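**Tray under a water bottle on a white table - worth it or no?**

Oriana Espinoza
August 18, 2024

Got a white table, matte top. Every bottle I own leaves a ring on it. Partner says just use a coaster, I want a tray with sides, something like a dark red one so it's easy to spot. Bottle is the see-thru kind with a flip lid. Does a tray realy do anything a coaster doesn't? And where on the table do you keep it - I knock stuff over a lot.
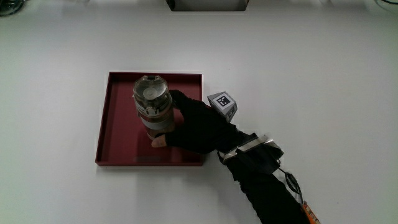

Also will dark red bleed color onto white if it gets wet under there? Had that happen with a placemat in March. Still pink.

**Zhenhua Liao**

Tray, yes. Coaster catches a ring, tray catches a spill. Mine's a Jernia one with a low rim, holds a small puddle fine, won't hold a full 500 ml bottle tipped over so don't expect that. Keep it well in from the front edge, specially if the edge is curved - elbows. I stand the bottle in the far left corner of the tray and grab it low with my right hand. Grab by the lid and one day the lid comes with you. 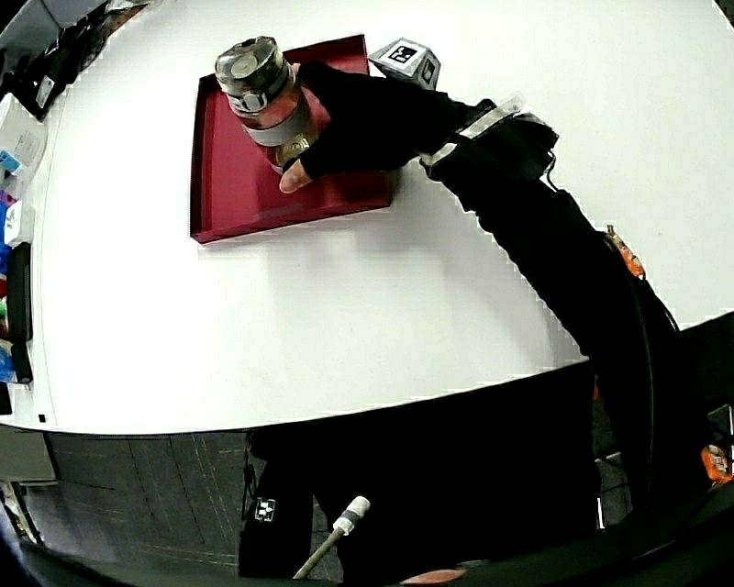

Color bleed: solid plastic shouldn't. Painted or lacquered, test first. Wet paper towel underneath overnite, check in the morning. Wipe under the tray every few days too, water creeps in and sits.

**Luzius Pfister**

just use a coaster

**Suqin Zheng**

Had the pink stain thing. Baking soda paste, 3 rounds, soft cloth, gone. Try a corner first. No bleach on matte, it went patchy on my old Ellaler desk.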